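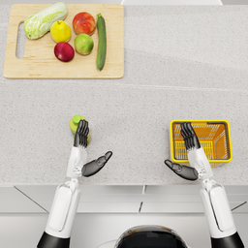 Cabbage and fruit on a chopping board. Fresh produce makes up the larger part of each weekly share.

Fornside Food Share
Progress report to the Wolcombe Fund
Second report, 18 Jun 2023

1. Where we are

The grant pays for three things: the rent and running costs of the unit at Fornside, the wages of the part-time co-ordinator, and the delivery round to the outlying villages. All three are in place. The delivery round began later than planned and this is covered in section 4. The cooking sessions, which were in the original bid as a smaller item, have grown and are now taking up more of the co-ordinator's week than we allowed for.

At the end of the reporting period 191 households were registered. Registered means that the household has filled in the short form and collected, or had delivered, at least one share. We take households off the list if we have not heard from them for a full quarter, so the figure does not include people who came once last year and did not return.

2. The weekly share

Members pay a flat amount each week and collect from the unit between two and six in the afternoon. The price has not gone up since we opened. We looked at it again in the spring when the wholesaler raised its delivery charge and decided to leave it alone until the end of the grant year. The extra cost has been met from the contingency line, which has enough left in it to carry this through to the autumn but not much beyond.

A share is made up of vegetables, fruit and a choice from the dry goods shelves. Members choose for themselves from the crates instead of being handed a packed bag. This was a change we made after the first report. It slows the queue down, and on wet afternoons people have to wait outside for longer than we would like, but much less is left behind or given back. The landlord has agreed in principle to a canopy over the door. We are waiting for a price.

Supply of greens was poor in the early spring. The growers we buy from had a hard time with the cold and for several weeks we were relying on the wholesaler for nearly everything apart from potatoes and onions. It has picked up since. The allotment society at Wolcombe has started to bring surplus over, mainly rhubarb and salad so far, with beans and courgettes promised for the summer.

Apples store well and are the fruit members ask for most. We tried swapping them for plums for a fortnight and had complaints.

3. Cooking sessions

We said in the bid that we would run one session a month. We are now running them fortnightly in term time, in the community room at the back of the Wolcombe library. Each course is four sessions and costs nothing to attend. Over the period 40 people completed a full course. More came to one or two sessions and did not finish, for the usual reasons of shifts, childcare and buses.

The sessions use whatever is in that week's share. The tutor plans two dishes, one for the hob only and one for the oven, as a fair number of our members do not have a working oven. Soups, stir-fries and slaws have been the most popular. The fish pie was not repeated on grounds of cost.

People told us at the start that they did not want to be lectured about salt and sugar, and we have kept to that. What they did ask for was help with storing things, using up the last of a bag of vegetables, and cooking for one. The last of these has now become a course of its own, and it is mostly older men who have signed up for it.

The room has a limit of 13 people including the tutor. We have had to keep a waiting list since Easter. The library has a larger room on the first floor but it has no sink, so it is not suitable.

4. Delivery round

The round was due to start in the first quarter and started eleven weeks late. There were two causes. The first van we had arranged to lease failed its inspection and the lease firm could not replace it. We then went to Bélanger Vehicle Hire, who supplied a smaller van at a slightly higher monthly rate. The second cause was insurance for drivers under twenty-five, which took longer to settle than it should have done. We ought to have raised it with the insurer sooner.

Since it began the round has gone out every week apart from one, when the ford road was shut. It has 17 stops. Most of them are single households, and two are village halls where several families collect from the same drop. We had hoped to include the farm cottages beyond the reservoir but the extra driving cannot be fitted into the afternoon as things stand. We will look at it again once the evenings are drawing in and we know how the fuel budget has held up.

The smaller van means that crates have to be stacked higher and soft fruit has suffered. We have bought stacking trays with lids and this has helped, though not with strawberries.

5. Storage and equipment

The cold room is working properly following the repair to the door seal. We had two Skurport display chillers on loan from a shop that was closing, and we have now bought them outright for less than the cost of hiring. One of them is noisy. The shelving along the back wall has been replaced, and the floor behind it has been repainted by the landlord.

The scales were out by a noticeable amount when they were checked and have been sent back. We are using the old set for the time being.

Environmental health visited during the period and had two points for us: a missing date on the fridge temperature sheet, and the position of the hand-wash sign. Both were dealt with the same afternoon.

6. Money

Spending is close to budget overall. Rent and wages are as forecast. The delivery line is underspent on account of the late start, and we would like to ask the Fund's permission to move part of that underspend to the cooking sessions, to pay for extra tutor hours from September. A separate note with the amounts is attached to the accounts.

Income from shares is a little above forecast. Donations are below, and we do not expect them to catch up before the end of the year. The supermarket collection points brought in less than last year, and one store has withdrawn its point altogether while it is refitted.

7. What did not go well

The text message reminders. We paid for a service which sent messages at the wrong time for most of a month, and some members travelled in on the wrong afternoon. We have gone back to sending them from the unit phone, which takes the co-ordinator about an hour a week.

The members' survey had a low return. It was too long. A shorter version, one side of paper, will go out with the shares next month.

8. Next period

We plan to put up the canopy if the price is reasonable, start the second cooking course in the daytime, and settle the question of the share price before the contingency runs out. We also need to renew the lease on the unit. The landlord has said he is content for us to stay but wants a longer term than the grant covers, and we would be glad of a conversation with the Fund about this before we sign anything.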